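Speaker notes, Sustberg care homes evening, August 21, 2025

Morning all, or evening, depends how long your shift was! I'm going to talk about waiting lists, and I promise to be done before the tea goes cold.

Quick bit of background for anyone who's new. I look after enquiries and move-ins at Treka, and we've got 44 flats and rooms at the Sustberg house. When I started, our waiting list was a spreadsheet with 100 names on it and we were ever so proud of it. Then in January a ground floor flat came up and I rang down the list. (Pause here, let them guess how many said yes.) Three. Out of the whole lot! Plenty had already moved somewhere else, a few had gone to live with a daughter or son, and a good many told me they were "not ready yet, dear, but keep me on".

So we went back to the start and rang everybody. It took ages, mostly because people like a chat, and I like a chat too. We ended up with 26 families who really did want to move within the year, and I put those on a separate list, which we call the warm list. 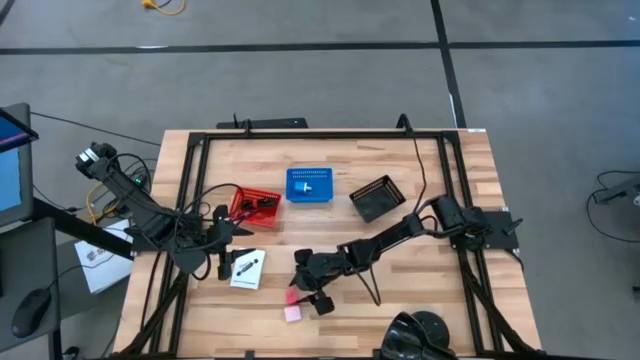 How often should you ring the people on a waiting list?
Every three months for the warm list, and once a year for everyone else, with a note of what they said and the date you rang.

Now, deposits. I know this one starts arguments. The Riedl homes take a small refundable deposit to join the list and Prullent don't take anything at all, and I've heard good cases for both. We went with no deposit, but we do ask for a visit first, with lunch. Lunch does more than any brochure (say the thing about the rhubarb crumble if they look sleepy).

One more thing I got wrong for years: I only ever spoke to the son or daughter. Ask for the person who'd be moving in! They'll tell you they want a morning sun room, or space for a piano, and you can write that down and ring them when the right one comes up instead of the next one.

Handout is by the door, it's our phone script, please pinch it and change whatever you like. Questions now, then cake.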